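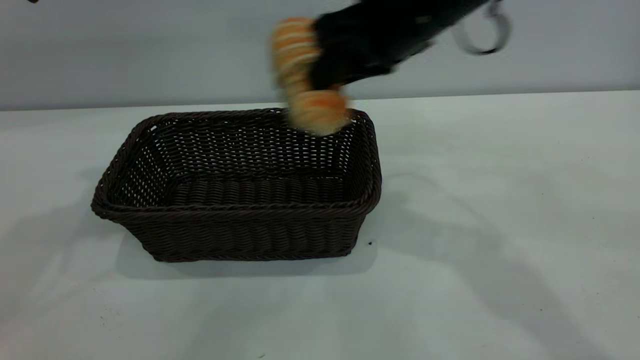
5.2 Does the success detector measure success?

The Plevora stack treats a placing task as finished when three checks agree: the planner has reached its last waypoint, the fingers report open, and a classifier run on the fixed camera returns "placed". Earlier work on the stack reports the agreement of these checks as the success rate. We doubt that the two are the same thing.

We re-scored 1000 placing trials by hand. Su-bin Cha and Seul-gi Lim each labelled every trial from the full video, without seeing the output of the classifier, and Ye-rin Um settled the cases where they differed. The stack declared 903 of the trials successful. Many of these we would also call successful. The rest share a pattern that the headline number hides: the object went down on the rim, or tipped over it, after the classifier had already given its answer.

Figure 4. Fixed-camera view during a placing trial. The roll is held over the back right corner of the basket, and both roll and gripper are blurred by motion.

Timing is one likely cause. The classifier scores a single frame, and a frame such as Figure 4 says little about where the roll will end up. Seen from this camera, an object above a far corner overlaps the rim, so a small error in depth can move it from inside to outside with hardly any change in the image. Blur makes the outline softer still. The Trava tracker is meant to deal with this by smoothing over time, but its window is fixed, and we found no argument in its documentation for the length chosen.

A second cause may be the planner. It aims for the nearest reachable point inside the opening — often a corner — and nothing in its cost function favours the middle. Adding a margin term is a small change, and we would want to see it tried before anyone trains a larger classifier.

We can't separate the two causes with the logs we have. Camera and joint data were stamped by different clocks, and Woo-jin Woo's attempt to align them afterwards left up to 2 frames of doubt, enough to change the label on the trials that matter most.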